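Lakoseo Recuento 3 — Guía de la mesa electoral
Sección 4. Cierre y transmisión de resultados

Lea la sección entera antes de las ocho de la tarde. Después ya no querrá leer nada.

4.1 Antes de cerrar

1. Compruebe que no queda ningún votante en la cola. El que está discutiendo en la puerta no cuenta como cola, salvo que lleve la papeleta en la mano.

2. Pulse CIERRE y espere a que el terminal muestre el número de mesa. Si muestra el de otra mesa, tiene usted el terminal de otra mesa. Llame al 113 desde el teléfono del local y no pulse nada más.

3. Introduzca el total de electores inscritos. El campo admite hasta cuatro cifras (1873, sin punto). Con punto, el programa entiende un decimal y le atribuirá un censo de casi dos personas. 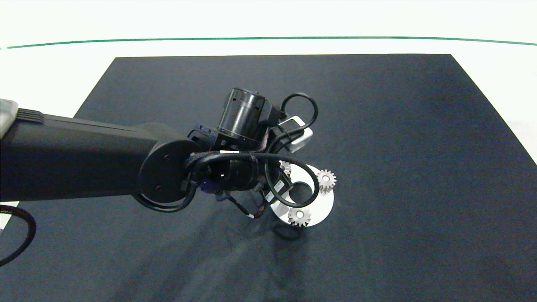
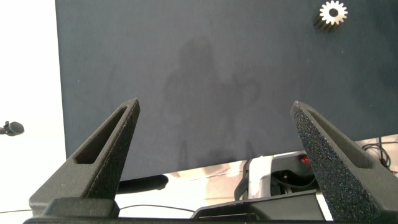
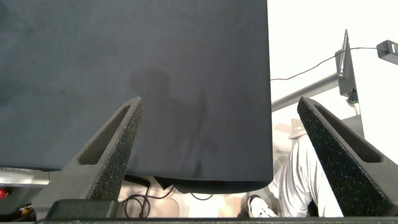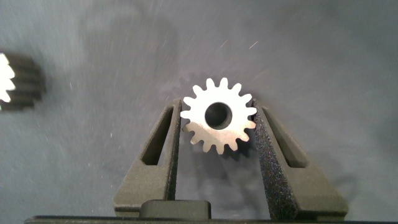
4.2 Introducción de los votos

4. Teclee los votos de cada candidatura en el orden de la papeleta, que rara vez coincide con el orden en que los interventores se los van a dictar.

5. Anote aparte los nulos y los blancos. Un voto con un dibujo es nulo, por bueno que sea el dibujo.

6. Pulse SUMA. Si aparece el aviso 89 (descuadre), la diferencia está en papel y no en el terminal. Vuelva a contar el montón más pequeño primero.

Precaución: no corrija el descuadre sumándolo a los blancos. Esta opción se retiró en la versión de marzo y la echan de menos en más sitios de los que nos gustaría.

4.3 Transmisión

7. Conecte el cable gris al módulo Gasuter y espere la luz verde fija. La verde intermitente significa que está pensando.

8. Pulse ENVIAR una sola vez. La clave de confirmación tiene 16 caracteres; cópiela en el acta a mano, con letra que pueda leer otra persona.

9. Imprima tres copias y fírmelas antes de repartirlas.

Nota: el envío no sustituye al acta. Si la pantalla y el papel discrepan, vale el papel.

Revisión del texto: 06/06/2022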